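Porcelain Day in Trastenitz

So I finally made it to the open day at the Hinds tableware works in Trastenitz, after missing it two years running, and I had the best time! I went with my friend Odette Guérin, who collects gravy boats (she owns 22 and says she's done, sure), and we got on the first tour of the morning.

Our guide was Hartmut Voß, who spent most of his working life in the glaze room and has opinions about glaze. He took 14 of us through the clay store first, which smells like a wet basement in a good way, and then past the old mold shelves. They've kept 976 molds going back to his grandfather's time -- teapots, butter dishes, a soup tureen shaped like a cabbage. I would buy the cabbage tomorrow.

The kilns were off for the visit, a bit of a letdown, but we were allowed to walk right up to one and look in. Much bigger than I'd pictured. You could park my car in there, bike rack and all.

After that we got to the plain dinnerware, my favorite part. I love a simple round plate with nothing painted on it, and I stood around there so long that Odette went off to find coffee without me.

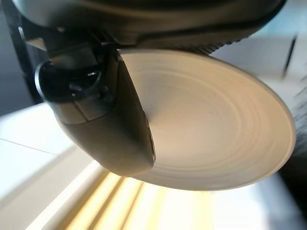 A cream-colored plate, tilted to the right.

The factory shop is by the back gate. I bought four cereal bowls and a lidded sugar pot with a tiny chip (half price!). Bring cash, the card reader was down, and park on the river side -- the front lot fills up early. They do it again in September.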